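How the Bralov Folding Kit Works
A Pliltau Workshop explainer for readers 8 to 12

The Bralov Folding Kit is a set of two robot arms that learns to fold clothes. It is sold to schools, libraries and science clubs. The kit fits on one large table and needs an adult to set it up. This page explains what each part does and what the kit can and cannot do.

What is a robot arm?

A robot arm is a machine with joints, like your shoulder, elbow and wrist. Each joint has a motor inside. A computer tells each motor how far to turn. When all the motors turn the right amount, the end of the arm goes where the computer wants it to go.

Your own arm does this without much thought. You decide to pick up a sock and your brain works out the rest. A robot arm gets a separate number for every joint, and new numbers arrive many times each second.

What is a gripper?

The gripper is the hand at the end of the arm. The Bralov gripper has fingers that open and close. It does not have a palm. It holds things by pinching, the way you hold a potato chip between your thumb and one finger.

Pinching cloth is a special kind of job. If the fingers close too high, they close on air. If they press too low, they push against the table. The fingers have to come down to the height of the cloth and then close.

Why is folding hard for a robot?

A wooden block has the same shape every time you pick it up. A T-shirt does not. Drop the same shirt 400 times and it will land in 400 different shapes. Sleeves hide under the body and the collar turns over. Engineers call cloth a "deformable" object. Deformable means that it changes shape when you touch it.

The robot also has to find the edges. A sleeve lying on top of a shirt is the same color as the shirt, so the edge between them is only a thin shadow. The kit works best with a light shirt on a dark cover, where the outside edge is easy to pick out. 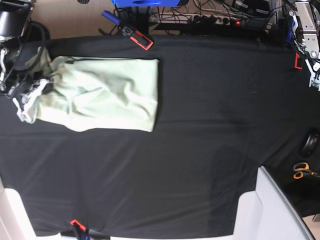 Two arms share the work. One can hold a part of the shirt still while the other moves a different part. With one arm, the whole shirt often slides along when a corner is pulled. People use the same method when one hand presses down on a piece of paper and the other hand makes the crease.

How does the kit learn?

The computer program that comes with the kit is called Mokitz. Mokitz learns from practice runs. In a practice run, a person guides the arms through one fold from start to finish. The computer stores where the arms were and what the camera saw at each moment.

The kit comes with 646 practice runs already stored. A club can add its own. Mokitz compares them all and looks for what they have in common. After that, it tries to choose the next movement by itself when it sees a new shirt.

More practice runs usually help, but only if they are different from each other. If every run starts with the shirt in the same place, Mokitz learns about that one place and does poorly everywhere else.

How well does it fold?

The Rampersad Test Bench, which reviews classroom machines, gave the kit 69 small T-shirts to fold. Each shirt was put down in a new position. A simple fold took almost 9 minutes. Most people can do the same fold in less than one.

Thin cotton shirts gave the best results. Thick sweatshirts gave the worst, as the fingers could not always close on two layers at once. Buttons and zippers are not recommended. The kit does not sort, iron or put clothes away.

Safety rules

An adult must be in the room when the power is on.
Keep hands, hair and sleeves away from the arms while they move.
Know where the stop button is before you start.
Do not pull on a shirt that a gripper is holding. Press stop first.
Keep drinks off the table.

Words to know

Joint: a place where a robot arm bends or turns.
Gripper: the part that holds things.
Deformable: able to change shape when touched.
Practice run: one stored example of a person guiding the arms.

Page last checked Saturday, September 3, 2022.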